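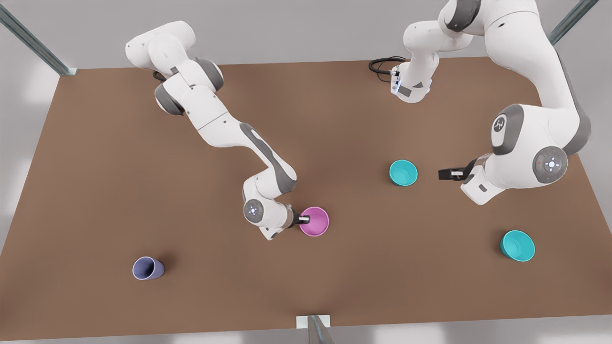
Sim, Bechertisch, rechter Greifer am pinken Becher

**Juni, 14:20, Drasa-Planer**

Randgriff statt Umfassen getestet, ein Finger innen, einer außen. Kontaktschwelle im Regler von 550 auf 100 gesetzt, sonst schließt er zu hart. Planung braucht bis zu 3 s, wenn beide Arme im Kollisionsmodell sind.

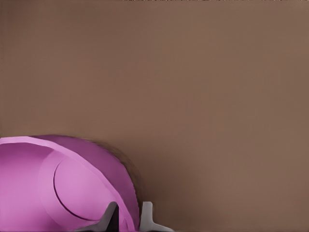

Handkamera und Tischkamera laufen noch mit getrennten Zeitstempeln, Hatice schaut sich den Puffer an. Liegende Becher bekommen weiterhin keine Griffpose. Dirk fragen, ob Kuipers den Filter braucht.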